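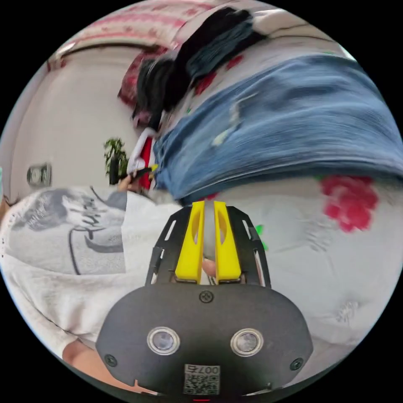 Drakcombe Residents' Forum > Household > Laundry and Storage
Topic: Folding denim on the bed or at a table

Fastbridge_Linen wrote:
Good evening. I should be grateful for members' views on a matter left open in the July notice on clothes storage. The notice recommends that jeans be folded on a firm table. In my own household all folding is done on the bed, with the dark garments heaped at the far side and the jeans brought forward one pair at a time. I have found no disadvantage in this and would ask that the wording be reconsidered.

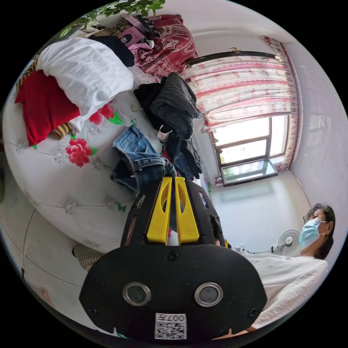 Jeans at the front of the bed, dark clothing in a heap beyond, window to the right.

Moradi16 wrote:
I must respectfully disagree. A mattress gives way under the hand, and the legs of the jeans do not lie level with one another. The crease then sets in the wrong place. I fold at the kitchen table and carry the finished items through. I would also observe that a bed with a heap of clothing on it cannot be used until the work is finished, and in many homes it is not finished by bedtime.

Fastbridge_Linen wrote:
I thank Moradi16 for the reply. My table measures 121 cm and is in use for meals for much of the day. The bed is the largest clear surface available to me. As to the crease, I straighten the waistband first and only then bring the legs together.

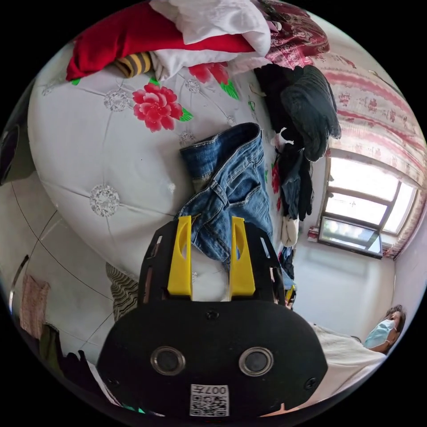
Once the waistband is flat, the pocket seams can be used as a guide, and the softness of the quilt matters very little. I accept that a thick quilt is harder to work on than a sheet, and members who have the choice may wish to turn it back beforehand.

Viltel_House wrote:
May I raise a separate point? The notice permits either folding in half or folding lengthwise and rolling. I have 134 cm of shelf for the whole family and rolling has served me best. Folded jeans slide forward when one pair is taken from the middle.

Moradi16 wrote:
Rolling is acceptable for travel. For a shelf I would not advise it — the roll loosens and the denim must be done again.

Fastbridge_Linen wrote:
On this I am in agreement with Moradi16. I fold lengthwise, with the back pocket uppermost, and smooth the denim from the waist to the hem before making any further fold.

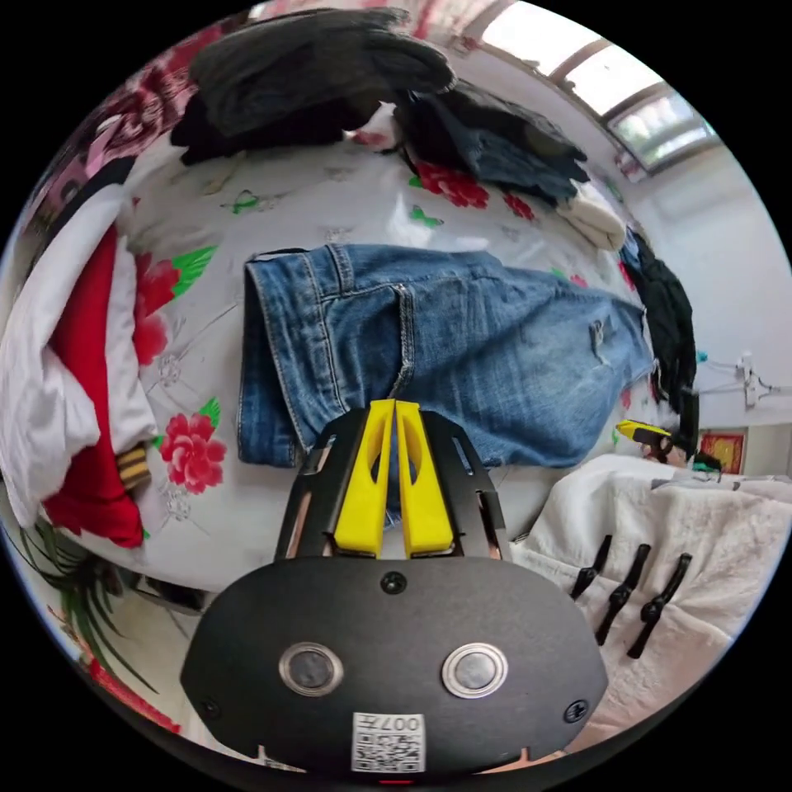

Long garments I leave until last and place on hangers. Small tools and other sharp objects should be put away before any sorting begins, and I would support a line to that effect in the notice.

Viltel_House wrote:
I would support that addition also. I remain unconvinced about the rolling.

Moderator wrote:
The revised notice will state that a table is preferred and that a bed may be used where no table is free. The section on rolling is unchanged. Further comments should be posted in this topic by Sun 22 July and kept under 3000 characters.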